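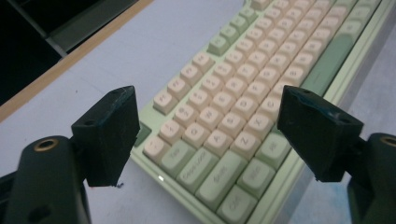
Stumby, fingers wide open, over the club's mint-green keyboard.

The second word anyone learns at the Prostis club is "squash". The first is "Stumby", and you hear that one before you have your coat off, usually from several people at once, all wanting to tell you what it did last week. Squash is what happens when Stumby's two black fingers come down on a keyboard a little too keenly and press a whole neighbourhood of letters together. There is a log of squashes pinned up by the door, with the best of them written in capitals, and my own effort (BGHNNNNM) went up there within ten minutes of my arrival.

Prostis meets after lessons at Gumede College, in a long upstairs room with a row of pale desks and a kettle that takes its time. The members are mostly between fourteen and seventeen. Some came because they like robots, a few came because a friend did, and one told me quite cheerfully that it was this or cross-country. Since September they have all been working on the same problem, and it sounds so small that I had to ask for it twice. They want a gripper to type a sentence.

Not a long sentence, mind you. The Zirnidance, the schools' contest the club has its heart set on, gives each team a line of text on the day and a stretch of time to get it typed, with marks taken away for every wrong letter. Teams may use whatever sort of gripper they please so long as they built it. The keyboard has to be an ordinary one, meant for people.

So there is a good deal of talk about keys. I had never thought much about keys before. I have spent my working life hitting them, and I couldn't have told you that their tops are gently shaped, or that the edges are rounded off, or how little there is between one and the next. The keyboard at Prostis is a rather lovely thing, a mechanical one with a smooth mint case, cream letters and sage green for Shift and Tab and the rest, and the members know it the way other people know a garden. They will tell you that the space bar is a gift. They will tell you that Q is lonely but fair. Opinion on the A key is divided, on account of Caps Lock sitting right beside it, waiting, and the tiny white light on the rim has become the thing everyone glances at before they dare to look at the screen.

Stumby itself was named for its fingers, blunt dark blocks with flat tops, and by now they look as though they have led a full life. The edges are scuffed and there are screw holes in the top faces, and set into the arms behind them are brass threaded inserts, which the younger members are very proud of and which I was invited to admire more than once. (I did admire them. They catch the light nicely.)

A finger as broad as that is a poor shape for typing, and everyone in the room knows it. I asked why they didn't simply fix a pencil to the end and have done with it. There was a silence of the kind you get when you suggest shop-bought pastry to a baker. The idea had been put forward, I was told, and voted on, and it had lost. The same fingers must also pick up a beaker and turn a page in the other rounds of the Zirnidance, and changing them over costs time. Besides, they had grown fond of them.

What the club does instead is practise by hand. Stumby can be lifted off its stand and carried about, and you hold it and lower it and squeeze, and you learn, through your own wrist, what the machine is going to have to manage without you. It's heavier work than it looks. You come at the board from odd directions, sometimes with the letters upside down, and you find that a key you could hit in your sleep has wandered off somewhere entirely new. The trick, one of the older girls explained, is to stop using the middle of the finger and tilt until you are working with a corner. Then you go down slowly, and then more slowly than that.

Each go is written up in a ruled notebook: which key, which corner, which way round the board was facing, and what came out on the screen. When I visited, the notebook stood at 352 goes, of which 294 had produced the right letter and nothing else. I was shown these figures with great solemnity. I was also shown the page where somebody had worked out which letters the rest had come from, and P had been given a frowning face.

The club's next open evening is on Fri 12 April, when parents and neighbours will be asked to try a squash of their own and see it put up by the door. The last one drew 76 people, and the biscuits ran out early.

I stayed until the lights in the corridor went off and somebody had to wave an arm to bring them back. By then they had moved on to a full word. The word was "hello", chosen after some debate over whether the double L was cheating, and they were passing Stumby from hand to hand, a letter each. They got as far as "hellp" and wrote it in the notebook, and then the smallest boy in the room asked whether he could have the next turn at the O.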